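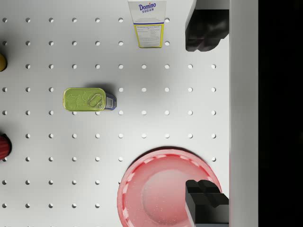 Crédit : rendu de simulation, Retix / plateforme Grosirau

Suivi des incidents - Plateforme de simulation Grosirau
Objet : dérive de l'estimation de pose sur les vues zénithales simulées
Demandeur : Flora Lennox, service Perception
Responsable du traitement : Man-lok Shih, service Outillage
Priorité : haute
Statut : résolu, sous surveillance
Date d'ouverture : 23 août 2025

1. Description de l'incident

Depuis la mise à jour du moteur de rendu, le module d'estimation de pose Haldane renvoie des positions décalées pour certains objets posés sur le panneau perforé. Le décalage concerne en premier lieu la boîte métallique à couvercle vert et, dans une moindre mesure, le bol rouge lorsque l'un des doigts de la pince le recouvre en partie. La boîte de sucre Domino, bien qu'elle sorte du champ par le haut, est localisée correctement.

Le planificateur reçoit ces poses sans avertissement. Il calcule en conséquence des points de saisie situés à côté de l'objet, puis rejette la trajectoire au contrôle de collision. Sur une campagne de 3000 scènes, 388 ont été interrompues pour ce motif.

2. Éléments fournis par le demandeur

- journal complet du planificateur ;
- cartes de profondeur et masques de segmentation des scènes interrompues ;
- rendu couleur placé en tête de la présente fiche ;
- fichier de configuration de la caméra virtuelle.

Le service Perception signale que le masque associé à la boîte verte déborde vers le haut et vers la droite, soit du côté où porte l'ombre de l'objet. Il demande si l'origine du défaut se situe dans le rendu ou dans la segmentation.

3. Analyse

Première intervention (M. Shih). Les paramètres intrinsèques de la caméra virtuelle ont été comparés à ceux de la version précédente : aucune différence. La grille de trous du panneau a servi de mire pour vérifier la projection. L'espacement obtenu est régulier sur toute la surface, ce qui écarte l'hypothèse d'une distorsion optique mal corrigée.

Deuxième intervention (A. Dunbar). La vérité terrain exportée par le simulateur est conforme à la position réelle des maillages. L'écart apparaît uniquement après l'étape de segmentation. La campagne a été rejouée avec les ombres désactivées : les interruptions disparaissent pour la boîte verte et subsistent pour le bol.

Troisième intervention (M. Shih). La mise à jour a remplacé les ombres à bord net par des ombres diffuses. Le modèle de segmentation, entraîné en janvier sur l'ancien rendu, rattache une partie de la pénombre à l'objet. Le centre du masque est alors déplacé et Haldane initialise son recalage à partir d'un point erroné.

Le cas du bol relève d'une cause distincte. Le filtre d'occultation retire du nuage de points la géométrie de la pince, mais il utilisait encore l'ancien modèle des doigts, dépourvu de profil en gradins. Des points appartenant à la pince étaient donc conservés et attribués au bord du bol.

4. Mesures appliquées

a) Mise à jour du modèle géométrique des doigts dans le filtre d'occultation.
b) Initialisation du recalage à partir de la carte de profondeur, le masque couleur n'étant plus utilisé que pour l'identification de l'objet.
c) Ajout d'un seuil de cohérence entre masque et profondeur. En cas de dépassement, la pose est marquée comme incertaine et n'est plus transmise au planificateur.
d) Réentraînement partiel du modèle de segmentation sur 211 scènes produites avec le nouveau rendu.

5. Vérification

La campagne de référence a été relancée sur le serveur de Bromcombe avec les mêmes graines aléatoires. Aucune interruption pour collision imputable à l'estimation de pose n'a été relevée. Le seuil de cohérence s'est déclenché dans 130 scènes, en majorité pour des objets tronqués par la limite gauche de l'image - comportement jugé conforme par le service Perception.

6. Échanges

F. Lennox : Les résultats sont validés de notre côté. Nous souhaitons toutefois que les objets tronqués fassent l'objet d'un code de retour distinct, afin de ne pas les confondre avec les défauts de segmentation.

M. Shih : Demande enregistrée. Le code sera ajouté à l'interface de Haldane et documenté dans les notes de version.

C. Dunbar : Prière de conserver les journaux de la campagne initiale jusqu'à la livraison de ce correctif.

7. Suites à donner

Fergus Aitken est chargé d'intégrer la comparaison des ombres aux tests de non-régression du moteur de rendu. La fiche reste ouverte en surveillance jusqu'à la prochaine campagne complète - toute nouvelle occurrence doit y être rattachée, avec la graine de la scène et la version du rendu.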